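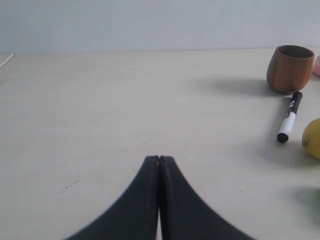
Lunero adds small wooden cup to its tabletop line

Lunero will begin selling a small brown wooden cup in September, the company announced today. The cup has a rounded, barrel-like body that narrows slightly toward the base, with the grain running up and down the sides in reddish brown and amber.

It is meant for desks, kitchen counters and craft tables, and will be sold singly or in sets of five. Shops that already carry Lunero trays can order it through Zalewska, which handles distribution.

"People kept asking us for something small to keep by the whiteboard or next to the phone," said Tiina Koskela, head of product at Lunero. "We tried 16 shapes before settling on this one. It takes up very little of the table."

Color varies from cup to cup - buyers should expect some to be redder than others. Lunero does not match the cups within a set.

A single cup will cost $9 and a set $29. Care instructions are printed on a card in each box: wipe with a damp cloth, dry right away, and keep out of the dishwasher.

Retailers who want a sample should write to Naveen Kanaujia in the Lunero trade office. Press questions go to Shalini Pandey.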